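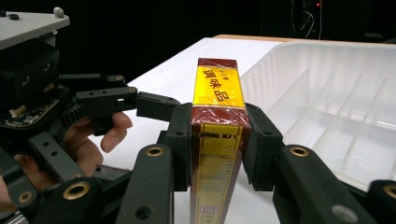 Handling Film-Wrapped Boxes With a Hand-Held Gripper: Workshop Tips

Pultard Manipulation Workshop, Bench Practice Series
Issued Jan 25, 2025
Prepared by Fraser Shearer

Purpose

These tips are for staff and visiting students who collect grasping demonstrations at the Pultard benches. They summarize what was learned in the packaged goods trials, in which operators guided a gripper by hand and the recorded motions were used to train a grasping policy. The trials covered cartons, pouches and tins. This page deals with cartons only, and mostly with tall cartons in clear film, the seasoning box among them.

Readers who need the policy training settings should consult the Zanimwood notes, which are kept separately and revised more often.

Background to the method

An operator closes the gripper on an item, lifts it, moves it to a target area and releases it. Each complete motion is one demonstration. The policy is trained on the demonstrations and then tested on items placed by a second person. In the January round, each carton type received 70 demonstrations, divided among 3 operators.

Film-wrapped cartons gave the lowest test scores of any rigid item. Review of the failed attempts pointed to two main causes: pads that met the carton at unequal heights, and film that slid over the printed board underneath while the carton stayed where it was. The tips below address both.

Preparing the bench

Wipe the tabletop with a dry lint-free cloth before the first demonstration and again after any break. Do not use spray polish.

Place the carton upright, with one broad face square to the operator. Small changes of angle between demonstrations are wanted and should be made deliberately, following the placement card. Changes made by accident are harder to account for when results are compared.

Other items may stay on the table if they are named on the session sheet. A tray or a second carton near the target makes the data more useful, provided it is moved between demonstrations. Items not named on the sheet go back to the shelf.

Keep the ceiling lights at the setting marked on the wall switch. Crinkled film produces bright highlights, and the position of those highlights changes with the lights. Sessions recorded under mixed lighting were usable but needed more demonstrations to reach the same score.

Checking the film

Run a thumb down both side faces. If the film moves freely, mark the carton "loose" on the session sheet. Loose cartons are still recorded, in a separate group.

Do not shrink the film with a heat gun or tape it down. This was tried early in the work. The policy performed well on the treated cartons and poorly on cartons straight from the shop.

Replace a carton when the film splits or a corner is crushed. A crushed corner changes the width that the pads meet, and operators tend to compensate without noticing.

Closing on the carton

Bring both pads to the same height before closing. Sight across the top of the carton if necessary.

Aim for the flat of the side faces. Contact on an edge tends to turn the carton as it leaves the table.

Close until both pads lie flat, then stop. Additional force bows the side panels inward, and the carton may spring out on release. Operators who came from the tin trials were the most likely to squeeze too hard, and it is recommended that they complete 9 practice grasps before recording.

Pause briefly with the pads closed and the carton still on the table. The pause allows the start of the lift to be found in the recording. In the Mok comparison, demonstrations with a pause were segmented correctly far more often than those without.

Keep fingers clear of the gears and links while closing. Hold the tool by its frame, and do not reach across to steady the carton with the other hand. A demonstration in which the free hand touches the carton must be discarded.

Lifting and placing

Lift straight up until the base is clear, then travel. Dragging the base across the table was common among new operators and was faithfully reproduced by the trained policy, which knocked over neighboring items.

Lower the carton until it stands unaided, open the pads evenly, and withdraw upward. If film clings to a pad, finish the motion and note it.

Printed labels

Cartons with strong color borders, large lettering or a barcode do not need to be turned to a standard face. The Vosov group asked whether the policy was relying on the print to find the grasp. When cartons were turned so that a plain face was toward the gripper, scores fell slightly for the first model and did not fall for the second, which had been trained with varied faces. Operators are therefore asked to rotate the carton according to the placement card.

Care of the pads

Clean pad faces with a damp cloth at the end of each session and let them air dry. Adhesive from carton seams may be removed with a plastic scraper. Metal tools are not permitted.

Inspect the pad mounts weekly for play. A pad that rocks under light finger pressure should be reported and the tool withdrawn until it has been refitted.

Limits of these results

The scores mentioned here come from 2 models and a single bench. No carton heavier than a full seasoning box was tested, and no carton was tested with film removed. Comments and corrections should be sent to Fraser Shearer with the session number in the subject line.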